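Category: Members' list / Household and kitchen
Last updated: 8/21/22

From: Nisha Rana
To: Distodthorpe household list
Subject: Re: what to do with half-empty vitamin bottles

Cuiping Gu wrote:

> We are clearing my aunt's dining table before the move to Wirnisgate
> and there are supplement bottles all over it, some with the wrong
> cap or none. Do people tip the same sort together, or keep every
> bottle as it is? Also, the table marks easily. What do you put
> under things while sorting?

Cuiping, keep every bottle as it is. The batch number and the use-by date are on the label, and once you tip two together you have lost one of them. If a bottle has no cap, look for the cap before you do anything else. Ours usually end up behind the tissues. If you can't find it, I would take the contents back to the chemist and not guess how long it has been standing open.

Caps from one maker often fit another's bottle but don't seal properly. Lyle Sorensen tried this last October with a bag of spares and went back to the right ones within a month.

For moving, stand the bottles upright in a shallow box with a tea towel pushed down the sides. Loose jars and dry food go in a separate box. I would not pack oats in the same box as anything with a strong smell, fish oil above all.

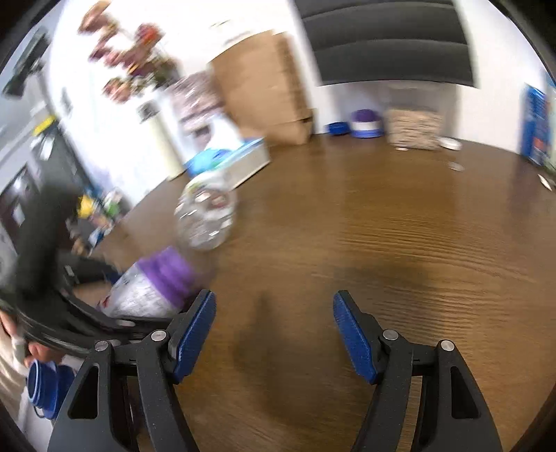
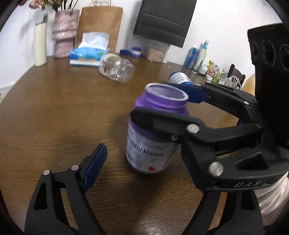

As for the table, I use an old cotton sheet folded in four. Torquil swears by cork mats, but grit gets under them and scratches. A shiny top like ours, with the Healthy Heart bottle and the tissues on it, shows every ring, so I wipe the bottom of each bottle before it goes back down. Plain water and a soft cloth will do - no polish until the sorting is finished, or the bottles slide.

Demetrius has 12 flat boxes left over from his own move if you want them. He is keeping them dry in the hall and would be glad of the space.

Nisha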